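# Kikari open day: questions and answers

The open day is at the Zwahlen building in Sasel, in June. Doors open at 10 am and the last demonstration starts at 4 pm.

**What will I see?**

The main demonstration is door opening in simulation. The arm works in a rendered room, and visitors follow it on a large screen from the gripper's own view. Severin Schnyder runs the sessions and takes questions while the arm is working. Each session lasts half an hour.

**Why a door?**

Doors come up in nearly every job we are asked about, and they are hard to get right. The gripper has to reach the handle at a workable angle and then move with the door as it swings. The view on the screen tilts with the wrist, so the room often looks slanted.

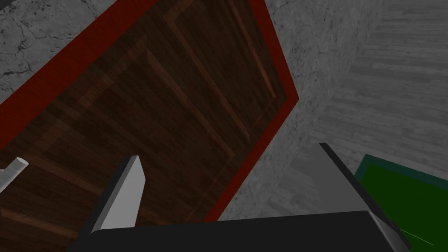 **Do I need to book?**

Booking is needed for the demonstrations only. You can walk round the rest of the building without a ticket.

**How do I book?**

Ring the front desk on extension 1541 or write to Fotini Stamatopoulos. Give the number in your group and the session you would like. School groups should book a whole session.

**Can I try it myself?**

There are 2 desks with hand controllers in the Viken room, next to the main hall. You steer the same simulated gripper and can practise on the same kind of task. Turns are short when there is a queue.

**Is it suitable for children?**

Children are welcome with an adult. The controllers are easier to hold from the age of eight or so.

**Does the simulation save its runs?**

Runs made by our staff are saved. Visitors' runs are deleted at the end of the day, and we don't take names at the desks.

**Where do I park?**

Use the car park behind the building. There are 4 spaces for blue badge holders by the side entrance, which has a ramp. If they are full, the public car park is 900 metres away and is signposted from the main road.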